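Sarnden Clothing Bank - progress report to the Gruva fund
20 July 2025

Intake and sorting
Second half of the grant year, quick version as the full accounts come separately. 1,229 items in since January, mostly kids and teens. School pants and hoodies still go fastest. Navy anything, really, schools round here all want navy. Drawstrings get checked before things go out, missing ones replaced from the spares tin. 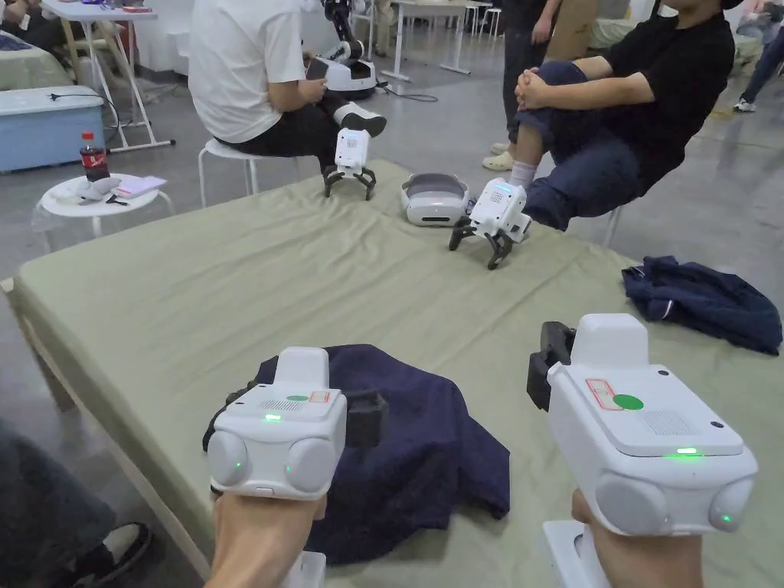
Families served
277 households, up on last period. Two school referal routes now running, third one stalled (no contact person over the summer). Winter coats short again. Would like to move $40 a week from van hire to coats if you're OK with that, van is cheaper than we budgeted.

Washing and folding moved to the mornings, works better. Dryer from Vurnimach finally delivered, wrong hose, right hose on order. Folding still slow on sweatshirts and anything with a hood. 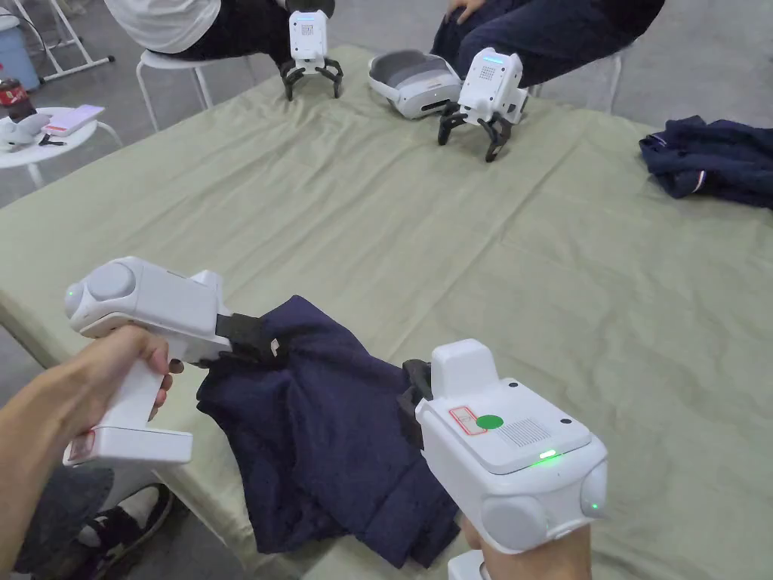 Vimala Kurup asks that the coat money be settled before the fall rush, and wants the Cieślak Street drop-off kept open one more evening. We agree on both. Costs for the extra evening to follow with teh accounts.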